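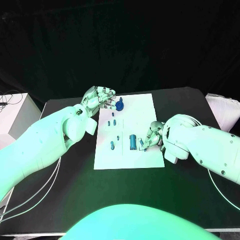 Efua Ofori

Miltero Black Drape, Series D

Series D is a heavy woven polyester drape for blocking light and covering walls in studios, workshops, training rooms and small halls. It is supplied as flat panels with a finished top edge and a weighted bottom hem. Panels can be hung flat or gathered.

Specifications

Material: 100% polyester, woven, brushed on both faces
Color: black, matte, dyed through
Fabric weight: 281 g per square meter
Panel width: 1000 mm
Panel height: 3000 mm
Top edge: 50 mm webbing, eyelets at 200 mm spacing
Side edges: double-turned, single row of stitching
Bottom hem: 80 mm pocket with removable chain
Chain weight: 216 g per panel
Flame treatment: applied at the mill, certificate packed with each roll
Care: dry clean or vacuum only

Fullness

A flat-hung drape shows every pull in the cloth. For most rooms, order at 50 percent fullness: three panels cover two meters of track. At 100 percent fullness, two panels cover one meter of track, and the folds are deep enough to hide the joins. Light leakage at the joins is the most common complaint with flat-hung sets. If the drape has to hang flat, overlap each panel by one eyelet and tie both layers to the same hook.

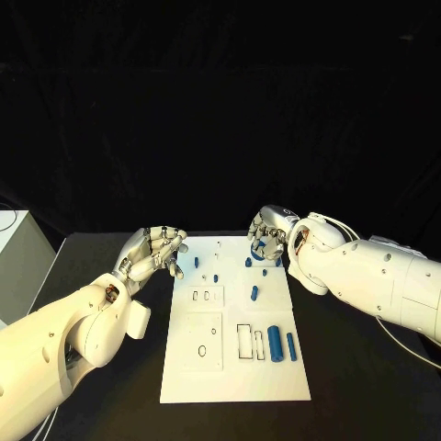
Black curtain, soft folds, dark tabletop in front.

Hanging

Fit the track or pipe before unpacking the cloth. The hooks supplied fit pipe up to 48 mm in diameter. For track, order the Givmont carrier set separately and allow one carrier per eyelet plus two spares per run.

Hang from the center outward. Leave the chain out until the whole run is up, then feed it in from the side seam and close the pocket with the tab. Bottom clearance should be 10 to 20 mm. A drape that rests on the floor picks up dust along the hem and will mark.

Packing creases drop out in two to three days. A steamer may be used on the low setting at a distance of at least 150 mm. Do not iron. Pressing flattens the brushed face and leaves a shine that shows under side lighting.

Cleaning and flame treatment

Vacuum with a soft brush, top to bottom. Water removes the flame treatment. A panel that has been washed or badly splashed should be taken out of use until it has been treated again. Re-treatment is handled by Poltden; send panels without the chain and mark the roll number on the packing slip. Turnaround is ten working days.

Color matching

Black polyester varies slightly from one dye lot to the next. Panels ordered together are cut from one lot where stock allows. When adding to an existing run, quote the roll number printed on the label at the top left corner. Hakim Ismail in the cutting room will confirm if that lot is still held.

Changes in this version

The bottom pocket is now 80 mm deep (was 60 mm). Eyelets are nickel-plated brass in place of painted steel. Panels from the older version can be hung beside the new ones, but the hem stitching will sit at a different height.

Ordering

Sold by the panel. Custom heights are cut in steps of 100 mm and cannot be returned. Fabric samples are free on request. For runs longer than 12 meters, send a sketch with track positions to Consuelo Puma in the order office.

Page revised 2023-09-27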